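Plorkden post-quantum switch: FAQ

Moving our certs and VPN over to post-quantum crypto. Same questions keep landing in the inbox so they're all here now. Will add more as they come. Skip to the bit you need.

What's changing?

Key exchange first. Anything that goes through the Grivov gateway gets a hybrid handshake: the old elliptic curve one plus a lattice-based one (ML-KEM), both at once. Both have to be broken before anyone reads your traffic. Signatures come later, see further down.

When?

August. Gateway gets switched on a Saturday, early, 6 a.m. start. Expect VPN drops until 8 or so. If you're mid-upload it will die, so don't be mid-upload.

Is there a quantum computer that can break our stuff now?

No. None that we know of. The worry is people recording encrypted traffic today and opening it years from now. Some of what we send has to stay private for 20 years, contracts mostly, and personnel files. That's the stuff we care about.

Is this the same as quantum key distribution?

No, gets mixed up a lot. QKD needs special optical hardware and usually its own fiber. Ours is plain software, runs on the boxes you already have. No lasers. No new cables.

Do I need a new laptop?

Almost certainly not. If yours gets the normal updates you're fine. Exception is the old loaner machines on the previous VPN client, bring those in and we'll swap the client. Takes 12 minutes if the disk isn't full.

Will it be slower?

A bit on connect, then the same as before. The handshake messages are bigger, a kilobyte or so extra each way. After that it's ordinary AES, same as always. On bad hotel wifi you might notice. Most people won't.

Why is my connection failing since the pilot?

Usually one of these:

Old client. Check the version under Help, needs to be 2 or higher.
A firewall in between that chokes on the larger first packet. Common at customer sites. Send us the site name and the time it failed.
Split tunnel turned off by hand. Turn it back on, restart.
Clock is wrong. Sounds silly, happens every week.

If none of that, open a ticket and attach the log. The whole log please, not a screenshot of the last line.

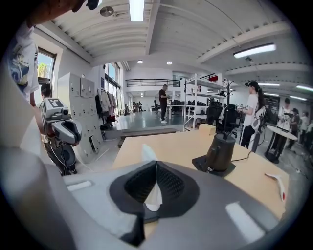
Kaja Pētersons wrote in to say the firewall answer was no help to her, because the customer's network team wanted a packet capture and all she had was our log. Could we at least say which packet it is?

Fair point. It's the ClientHello, the very first TLS message. With the hybrid key share in it, it no longer fits in a single packet, so it gets split across two, and some older middleboxes drop the second one or just sit there waiting. Tell them that. If they still want a capture, start it before you hit Connect and stop when the error shows. Ten seconds is plenty.

Can I turn the hybrid mode off?

During the pilot yes, there's a tickbox under Advanced. After August no. Sites with a known bad firewall get an exception, but it has to be requested and it runs out.

What about signatures and certificates?

Not yet. The new signatures are big and our smartcards can't hold the keys. Sepp (the internal CA) will be able to issue test certs later this year, for servers only. Don't put them on anything customers touch. Your badge cert stays as it is.

And the sensors?

Separate project, Drallia. There's around 400 of them in the field and the older ones don't have the memory for it. They'll keep their pre-shared keys for now, with longer keys where the firmware allows. Symmetric keys hold up OK against quantum attacks if they're long enough, so 256 bit and leave it.

Do I have to re-encrypt old files?

Files on the shared drive, no, those are AES-256 already. Mail archives encrypted to your personal RSA key, yes eventually. We'll send a script. Please don't write your own, we had two people lose a mailbox that way.

I have an app that does its own TLS. What do I do?

Find out what library it uses and what version. Then tell us. That's realy all we need at this stage. If it has a cipher list hard-coded somewhere, tell us that as well, its going to need changing.

Who do I ask?

Ticket queue, category "crypto switch". Not direct messages, they get lost.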